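**Rutherford Room refit: progress note, April**

To: Uliana Karpenko
From: Anong Phromma

Thank you for the second instalment, which arrived before the invoices did for once. You asked for fewer adjectives this time, so I shall try.

The room is usable. The walls have had their off-white, a colour the Grunport catalogue sells under a far grander name, and the old carpet has gone to wherever carpets go. We have spent 30 per cent of the furniture money and argued over all of it.

The cream table is in and I am fond of it. It was the cheaper of the 2 on Jikel's list and it has a good deep top, so a laptop can sit at one end without anybody having to balance it on a knee. The small tabletop whiteboard stands towards the back of it. It sits in a stand between two black knobs and takes ordinary marker.

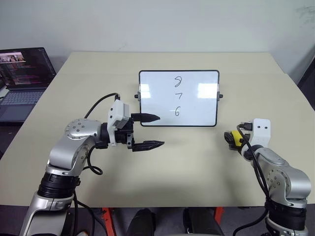
The larger wall board is still with Guster, who have promised it for Tuesday on four separate occasions — I have stopped asking which Tuesday. Until it comes, the little one does everything. It suits single figures written large and is hopeless for anything resembling a sentence, so meetings have become shorter.

Two things remain on the snag list. The glossy board catches the light, and I would like a blind, costed at £100 in the attached sheet. There is also a grey scuff high on the new paint, to the right, for which I have had 4 confessions, all of them on behalf of other people.

Could you let me know about the blind before the next claim goes in?

Anong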